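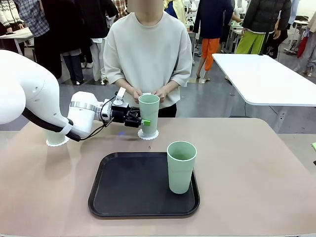 *Three green cups, two doilies, and a lot of people standing around.*

I went to see the serving arm at Hwang on Wednesday, mostly so I could complain about it with a clear conscience. My own workplace is getting one in May. I run the afternoon shift in a cafe on the ground floor of an office building, and our owners have been talking about the Kundulura pilot for so long that I'd started to think it would never come.

The pitch goes like this. Cups get set out, cups go on a tray, the tray goes to a customer, and the empties come back. The arm does the cup part. We do "hospitality." I have the slide saved on my phone because the word made me laugh. What do they think we were doing when we handed people their drinks?

I'll be fair first. The grip is better than I expected. I had pictured something like the claw game at the mall, and a thin plastic cup is not an easy thing to hold without squashing it. Somebody worked hard on that part. Chidubem Dauda, who came along from my shift, was more impressed than I was and kept moving around the table to get a better view.

But a plastic cup on a neat table is the easy end of my job. Our counter at 3:00 has a wet rag on it, two phones that belong to customers, a pastry someone changed their mind about, and Chidubem's elbow. The salesman from Kundulura said the table would be "kept in a serviceable state." I asked who keeps it that way. He said staff.

So that's a new task. I wrote it down.

Yu-na Son worked at the Plilix cafeteria when they put in a drinks arm, and I called her that night. They got a report at the end of the first stretch saying the arm had handled 3,390 cups. She wanted to know who had handled the lids, because it was her. It was also her who pulled over the stacks, wiped the mat, and restarted the thing when it stopped and sat there with its light on. It stopped 43 times by her own tally, and none of those were in the report. Her hours went down anyway — the report said the cups were covered.

That's what bothers me more than the machine. Nobody was fired at Plilix. What went away was the slow part of the shift, the stretch where you set things out and chat with the person next to you and your feet get a break from walking. What stayed was the rush and the mopping, plus a new thing to babysit. On paper it's less work. Yu-na says she's never gone home so tired.

Woo-jin Ok, our manager, thinks I'm being gloomy. He points out that we've been short a person since winter and that I'm the one who gripes loudest about it, and he's right about both. He also says the arm won't call in sick. I said it called in sick 43 times at Plilix. He asked me to please not say that at the staff meeting.

I'm going to say it at the staff meeting. I also have three questions I'd like answered before anything gets bolted to our counter. Is restarting it part of my job, and does my pay know that? When it's down, do we go back to full staff or just move faster? And who writes the report? I'd like the stops in it next to the cups, in the same size type.

Yi-an Geum on mornings has offered to keep a notebook under the register from day one. She's already bought it. If the arm turns out to be a real help I'll write that here too, and Woo-jin can print it out and frame it.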